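Home Projects Reports Archive Contact

Sorting Small Parts into Woven Baskets: Layout and Surface Tests
Student project report, Ornotberg
Hye-jin Wang
Aug 19, 2018

1. Purpose

The project compared layouts for a small sorting table. The task is simple: blocks start on an open surface and end up in one of two baskets. Earlier work in the Zarnen course used plastic trays with straight walls. Wicker was chosen this time because the rims are thick and uneven, and we wanted to know how much clearance such a rim needs.

2. Surface

Three coverings were tried on the same table: bare top, gray felt and white cloth. The bare top gave reflections under the ceiling lights. Felt held the blocks in place but collected fibers from the baskets. White cloth gave the best contrast and was kept for the rest of the work. It creases when the table is moved and marks easily. We did not iron it between sessions, and small smudges were left alone unless they fell inside the start area.

Lighting was set to 800 lux at the table center. A second setting of 1000 lux made the shadows sharper without any gain in contrast, so it was dropped.

3. Basket position

Two positions were compared. In the first, the baskets stood at opposite ends of the table. In the second, they stood side by side with their long sides parallel and the blocks started to the left. The first position kept the targets well apart but used the whole table. The second left a clear start area – the main reason it was adopted.

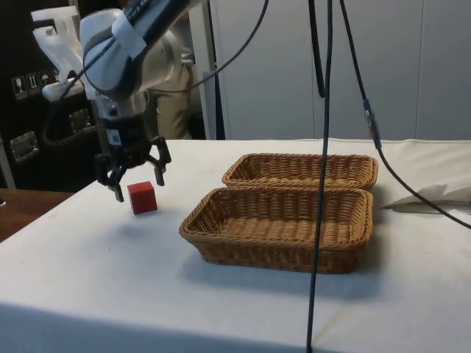
The drawback of the second position is that the rear basket is partly hidden at a low viewing angle. Raising the viewpoint helps, but the near rim still covers part of the far one. A gap of 70 mm between the rims was used in the final layout.

4. Trials

A total of 1192 placements were logged with the final layout. Most of the faults were rim contacts, where a block touched the braid before dropping in. The baskets are light and shift when touched, so their corners were marked on the plan and checked before each session.

5. Remaining work

Weighted baskets have not been tested. The Seo group has offered a heavier pair, and these will be tried in December with the same cloth and the same start area. The placement log is stored in the Aster folder with the layout drawings.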